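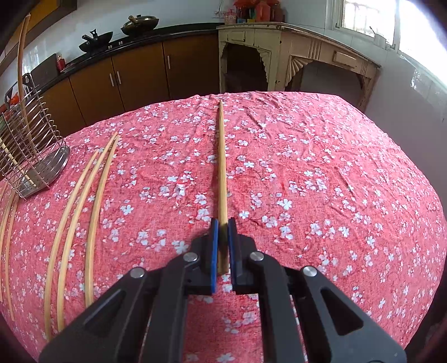

Snack shelf check, Ostidstead break room

I do this one every Thursday before lunch, and my comments go in as I walk along.

1. Use-by dates. OK, mostly! Two granola bars were past it, so I tossed them. Teresa, the yogurt pretzels are fine until April.

2. Open bags clipped or in a tub. Nope. Trail mix was wide open again (I folded it over and found a clip in the drawer).

3. Nut items on the bottom shelf only. OK. Asif moved the peanut butter crackers down last week and they've stayed there, hooray.

4. Labels readable. The Haster rice cakes have lost their sticker. I wrote the ingredients on the tub from the old packet, but please check me on the sesame.

5. Fridge at 40 or below. It said 38 when I looked, and the hummus cups smelled fine.

6. Crumbs and signs of mice. Crumbs yes, mice no. Wiped down both shelves.

7. Fruit bowl. One squishy pear, gone. I'd love more apples on the next order, they go so fast!

Still open: a new label for the rice cakes, and more clips. Salvador has the next check.

Catarina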